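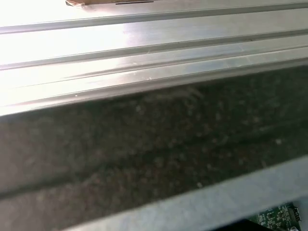
Changes to Staff Parking and Commuter Benefits

The Office of Workplace Services has completed its review of parking at the Pakotport campus. The new arrangements take effect in January and apply to all employees, contractors and long-term visitors. Permits issued under the present system remain valid until they are replaced.

The review was opened after the closure of the east lot, which removed 245 spaces from general use. Demand for the remaining lots now exceeds supply on most weekday mornings, and a number of employees reported that they were unable to park within a reasonable walk of their building. Responses to the spring survey showed strong support for a larger shuttle service and a clearer system for carpools.

Permit Zones

The campus will be divided into four zones. Employees will be assigned to the zone closest to their usual place of work and may ask for a different zone if space allows. Staff in the Boonyarit Building will share Zone 2 with the library and the mail center. Visitors will continue to use the short-stay spaces on Platis Road, where the limit remains five hours.

Carpools of three or more people will receive a reserved space in any zone. All members of a carpool must be listed on one application. A carpool that falls below three members has until the end of the following month to find a replacement before its reserved space is reassigned.

Accessible spaces are not affected by the zone system. Holders of a state-issued placard may use any accessible space on campus, with or without a zone permit.
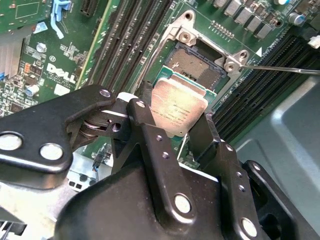

Shuttle Service

The morning shuttle from the transit station will run every 15 minutes, with a new stop at the south gate. The last evening departure will move to 8:10 p.m. in response to requests from laboratory and evening staff. Bicycles may be carried on the front rack at no charge.

Employees who give up a parking permit for the full year will receive a commuter credit of $200, paid in two parts. The credit may not be combined with a carpool space.

How to Apply

Applications are made through the Wurkon staff portal under "Parking and Travel." The form closes on the last working day before the winter break. Late applications will be placed on a waiting list in the order received.

Questions about zones and permits should be sent to Catherine Gunn in Workplace Services. Questions about the commuter credit should be sent to Candela Peñalver in Payroll. Printed maps of the new zones are available at the main reception desk.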